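Mei Wojcik
Aug 4, 2023

Thread on what the kitchen cell has changed at our shop, from the point of view of the people who work it. Long. Mute if you follow me for the bearings posts.
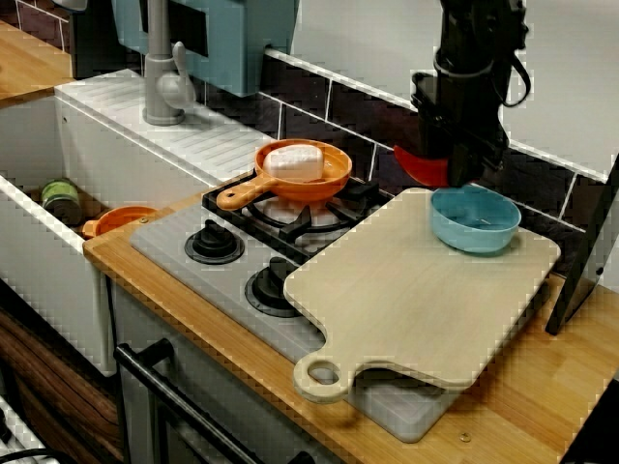 Starting with job content, which is where most of the questions land. Before June the Hustach site had four bench technicians doing handling tests by hand: pick up the sample part, put it down, write down the grip setting, repeat. Now the arm does the picking and the technicians do the setting up. A setup is a written layout of where every item sits before a run. The can lying on its side in the sink is one line of that layout, the orange pan on the grate with the white block in it is another, and the light blue bowl at the far end of the cutting board is a third. Somebody has to write those lines, place the items and sign for them.

Signing is new. Under manual testing a layout lived in the technician's head and nobody asked for it. Under Starken (our run scheduler) no run starts without a signed layout and initials from the person who placed the items.

First month, the technicians hated this. Fair. It added paperwork to a job that had almost none. By week five the complaints had moved from "why do I sign" to "why does the form have a field for ambient light when I can't control the ambient light." That field is gone now.

On pace. The old bench had no fixed pace. People worked in bursts and talked in between. The cell has a cycle, and the reset at the end of each cycle belongs to a human. If you are the human, your day is cut into pieces by the machine. This is the biggest change and it appears in none of the planning documents, including the two I wrote.

What we did about it: Starken now takes a batch of layouts and holds each reset until the operator releases it. There is no countdown. We had a countdown. It was on a screen at eye level and it was a bad idea. Utilization went down a little when we removed it and the misplacement rate went down a lot. I would make that trade again.

On numbers, for those who asked. 3062 logged runs to date. I am not going to post a success rate, as the tasks vary too much for one figure to mean anything. A lift from the stovetop and a lift out of a deep basin with thick walls are different problems and should be reported separately.

More on that. Deep containers are where the technicians earn their pay. The arm's approach angle is limited by the walls, and an item lying near a corner may have only one workable grip. Experienced people place items with that in mind, and will tell you in advance which layouts are going to be a waste of an afternoon. We now have a "predicted difficulty" box on the form, filled in by the operator before the run. It is the most useful field we collect.

Related: the reports used to credit the cell. They now credit the layout author by name. It cost us one extra column.

On headcount, which is what people really want to know. Four technicians before, four now. Nobody was let go. One moved to the Tran line at her own request, and we hired to replace her. I can't promise what it looks like in two years and I told the group so in June, in those words. It was not a popular meeting.

The replacement hire was instructive. We advertised for a test technician and got applicants who could run a bench. What we needed was someone who could write a clear layout and notice when a counter did not match it. We rewrote the ad. The second round was better and included two people out of commercial kitchens, one of whom we hired. Setting a station the same way every time is a skill they already had.

Training time. Old bench: two days and a binder. Cell: three weeks before you sign alone. One of those weeks is stopping and recovering the arm safely, which I will not shorten no matter who asks. Jada (our maintenance log) shows most unplanned stops are cable or fixture issues – dull things, fixed with a screwdriver and patience.

On pay. The technician grade was written for the old job. It has no line for layout authorship, recovery or sign-off authority. The regrade request went in and is still open. If you are planning something similar, file yours before installation. After installation everyone assumes the current arrangement is acceptable.

Things I got wrong:
– the countdown screen
– assuming resets were "downtime" for the operator
– putting the layout form on a tablet, when people's hands were full of items. It's a clipboard now, scanned at end of shift
– scheduling the first 100 runs with no technician in the planning call

Things I would keep: the signature, the operator-held release, the difficulty box, the three weeks.

Someone in replies asked whether the technicians like it better. Mixed. Two prefer it, one misses the bench, one says ask again after the regrade. I think that last answer is reasonable.

The layout form is two pages. I'll post a blank copy once the new light-free version is approved. Replies open until Monday, then I'm on the Tran commissioning and will be slow.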